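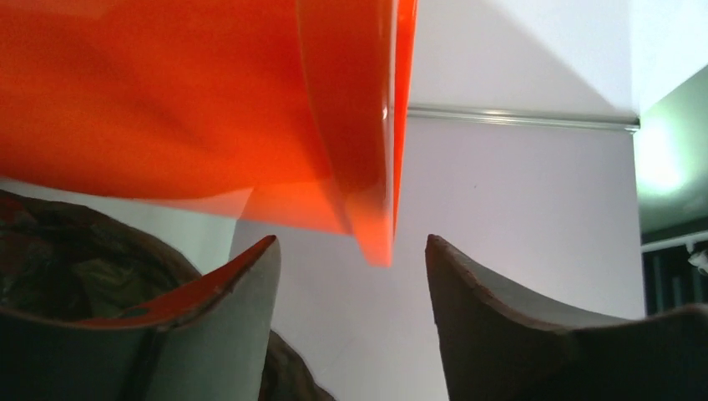

Close-up of orange plastic with a rolled edge.

Plokach to Supply Bin Liners and Open Bins to Meinecke Buildings

NETOW — Tuesday, July 27, 2021 — Plokach, a supplier of janitorial goods, has signed an agreement to provide waste bins and plastic liners to the Meinecke group of office buildings. The agreement runs for 3 years and covers 2544 bins in offices, break rooms, copy rooms and restrooms.

Deliveries to the Netow warehouse start next week. Liners will go out to the buildings by floor, in cartons marked with the bin size they fit. Meinecke cleaning crews will keep their current hours and routes.

Until now, each building ordered its own liners. Sizes and thicknesses varied from one supply closet to the next, and crews often had to knot a large bag at the side to keep it from sliding down into a small bin. Under the new agreement there will be two liner sizes, both sold under the Taketti name. The smaller size is for desk bins. The larger one is for the open rectangular bins used in break rooms and copy rooms.

Taketti liners are packed flat and folded, 400 to a carton. The carton opens at the front so it can stay on the shelf while bags are pulled from it. Plokach will take back empty cartons with each delivery.

A trial was held in December in one Meinecke building with 341 bins. Crews there asked for a longer cuff on the larger liner, and Plokach added it before the agreement was signed. They also asked for the size to be printed on two sides of the carton instead of one. Both changes apply to all stock shipped under the agreement.
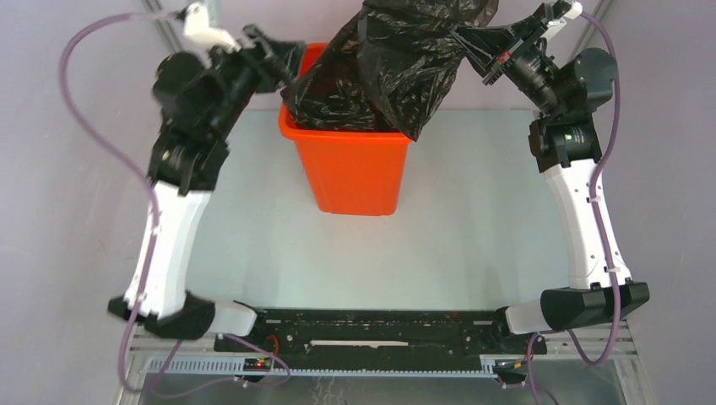
Fitting a liner is covered in a one-page guide that comes with the first delivery to each building. The guide asks crews to open the bag fully, lower it to the bottom of the bin and turn the top down over the outside on all sides. With a black bag in an orange bin, a low spot in the cuff is easy to find, as the orange shows wherever the bag stops short. A bag that is folded over the rim in one part and still bunched up above the bin in another needs to be opened out and turned down the rest of the way before the bin goes back in place. Wrinkles along the inside walls do no harm. Crews should press the liner into the corners by hand and let out any air trapped under it.

The guide also covers removal. Full bags are to be gathered at the top, tied and lifted straight up, with one hand on the bin if it is light. Spare liners should stay in the supply closet — past practice in some buildings was to keep a few under the bag in use, where they were often thrown out by mistake.

Bins that are cracked or have a broken rim can be set aside for exchange on any delivery day. Building managers should list the floor and bin size on the delivery slip.

About Plokach
Plokach supplies bins, liners, paper goods and cleaning tools to offices, schools and clinics from its warehouse in Netow.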